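# Two-drawer cabinet

A **two-drawer cabinet** is a low piece of case furniture with two drawers set one above the other under a flat top. It is used beside beds, sofas and desks, where the top serves as a small table and the drawers hold items that are wanted close at hand. The type overlaps with the nightstand and the end table. In trade usage, "nightstand" normally refers to the place of use, while "two-drawer cabinet" refers to the construction.

## Construction

The case consists of two sides, a back, a bottom and a top. The top may be fixed with dowels, cam fittings or screws driven from inside the upper drawer opening. A rail between the drawers stiffens the case on better models. Where it is left out, the gap between the drawer fronts is wider and the case depends on its back panel to stay square.

Drawers are either *inset*, with the front lying within the case, or *overlay*, with the front covering the case edges. Inset fronts need closer fitting and tend to bind in humid weather. Drawers run on wooden runners, on side-mounted metal slides or on slides hidden under the drawer box. Cheap slides often lack a catch, and a drawer on a floor that is slightly out of level may creep open by a small amount.

## Hardware

Each drawer is opened by a single central knob, a pair of knobs or a bar pull. Single knobs are usual on narrow cabinets. Round knobs with a brass-colored finish are common on painted pieces and are held by one machine screw passed through the drawer front. The screw works loose with use and can be tightened from inside the drawer.

## Finish

Painted finishes are most often white, gray or black. Gray paint hides dust well but shows scuffs, which tend to collect near the front edge of the top, where objects are slid on and off. Light marks can be removed with a damp sponge and a little dish soap. Abrasive pads leave a polished patch on matte paint – a fault that cannot be corrected without repainting the whole surface.
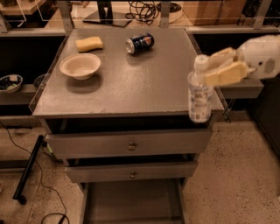 *Gray two-drawer cabinet with brass-colored knobs, both drawers slightly open. On the top are a yellow sponge, a Pepsi can on its side and a white paper bowl.*

## Use of the top

Because the top is small and at a convenient height, it gathers cups, cans, bottles and disposable tableware. Clearing normally begins with anything that can spill. Bottles are capped and taken off first, followed by cans, which roll when laid on their sides and are better stood upright. Paper bowls are light enough to be moved by a draft and are stacked or thrown away. The surface is wiped last, from the back edge toward the front.

Some cabinets are fitted with a raised lip or gallery along one or more sides. It stops small objects from falling off but makes wiping more difficult, as crumbs lodge in the corner between lip and top.

## Manufacture and sale

Most current models are sold flat-packed. The Gundholm works introduced a two-drawer model in April with a list price of 1,499 and a screw-fixed top. The Vinineo cabinet uses overlay fronts and is supplied with 6 spare dowels. The Jamov line is delivered assembled, in part numbers 252 (painted) and 767 (oiled), and the two share the same drawer boxes. Cabinets sold under the Nông name have wooden runners and no metal slides.

## Safety

A cabinet of this type can tip forward if both drawers are loaded and fully open. Wall anchors are fitted through the back rail where there is one. Heavy items belong in the lower drawer.

## See also

- Nightstand
- End table
- Drawer slide
- Chest of drawers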